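4.2 Comparison of finger sets on the cube transfer task

The second set of trials compared the two finger designs, Brelard and Fodska, on the same arm and with the same controller.
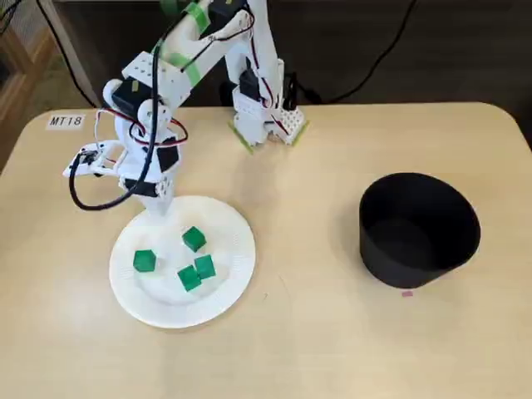 Both designs are printed in the same white plastic and share a wrist mount, so that a change of fingers does not alter the length of the forearm. Brelard fingers are flat along their full inner face. Fodska fingers have a shallow V-groove that is meant to centre a cube by its edges. Controller gains were tuned once with the Brelard set and then left alone, which may favour that set slightly.

Figure 3. Test bench for the transfer task, with the arm above the paper plate, four green cubes on the plate and the black container to the right.

A trial consists of moving all the cubes from the plate to the container. The operator (Horgan or Tkachuk) places the cubes by hand at arbitrary angles before each trial. A grasp is counted as failed if the cube is not lifted clear of the plate, or if it is dropped before reaching the container. Failed grasps may be repeated until the time limit of 78 seconds is reached. We logged 439 grasp attempts with the Brelard fingers and 733 with the Fodska fingers. The counts differ because the Fodska set needed more repeats and was also used for the wrist speed tests in Section 4.4.

Most failures with the Fodska fingers occurred when a cube was turned so that its faces did not line up with the groove. The cube then rolled out as the fingers closed. The flat fingers tended to turn the cube into line during closing, at the cost of pushing it a short way across the plate. Where two cubes lay close together, both sets performed poorly, and the second cube was often displaced. Closing the fingers to a narrower opening before the descent, as suggested by Gunn, reduced this effect but made the approach more sensitive to errors at the elbow joint.

Joint drift was checked after every 19 trials by returning the arm to its rest pose. Runs with visible drift were discarded and repeated after the shoulder servo had been reset. Results for each finger set are given in Table 2.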